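Two grippers, one arm and a very long week at Celldale

Last updated: 8/22/24

I've been hanging around the Cosgrove workshop again, and I'm happy to report the gripper trial at Celldale is finally underway! Regular readers will remember we were promised this back in December. Well, parts got delayed, then the mounting plate had to be redone, and then everyone was flat out on other jobs. Anyway, it's going now.

The idea is pretty simple. Celldale wants to know which of two grippers it should put on its big KUKA arm for mixed picking, where all sorts of odds and ends come out of one metal bin and go into the one beside it. In one corner is the Stomis, a metal finger gripper that's been kicking around the industry circuit for a while. In the other is the Herela, a softer suction design with a wider face. Same arm, same bins, same pile of stuff to pick from (and what a pile, it looks like somebody emptied a toy box and a kitchen drawer).

Kylie Prendergast is running the trial, and she was kind enough to let me pull up a stool for a couple of hours. She told me hard items are the easy bit for both of them. Bottles, blocks, pretend vegetables, no dramas. Cloth is what she loses sleep over.
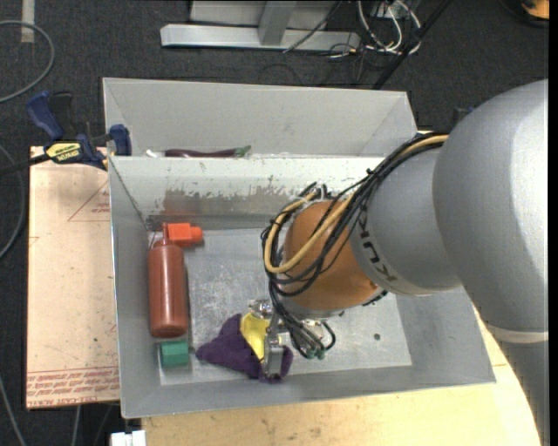 "It's got no shape you can count on," she said. "You come down on a fold and you've got it, you come down a thumb's width over and you're just squashing it into the floor of the bin." I asked if she had a favourite yet and got a very polite smile.

So far the team has logged 1,794 pick attempts, and 729 of those were on fabric. They'd planned on fewer, but Kylie kept adding cloth because the results jumped around so much from one run to the next. I can't give you the scores (believe me, I asked), though she did say the Stomis is doing better on crumpled pieces than she'd expected, and the Herela is well in front on anything with a flat side. Where they both struggle is in the corners, where the sloping walls don't leave much room to get a tool down.

The other thing I learned is how much of this job is cable wrangling. Changing over from one gripper to the other takes three people if you want it done quickly, mostly so someone can watch the hoses while the wrist is turned through its full range. They lost most of a morning to one snagged line early on, and the routing got changed after that. Kylie reckons she could write a book on cable ties.

There's still a fair bit to get through. The cameras get their own round next, with two mounting positions to compare, and after that the whole lot gets repeated at a faster arm speed. Cosgrove is hoping to show both grippers at its open day, and I'm told visitors will be allowed to bring something small for the arm to try. I've already got an old woolly beanie picked out!

If you'd like to come along, leave your name at the front desk and they'll ring you once the time is set. Closed shoes, please, they're strict on that.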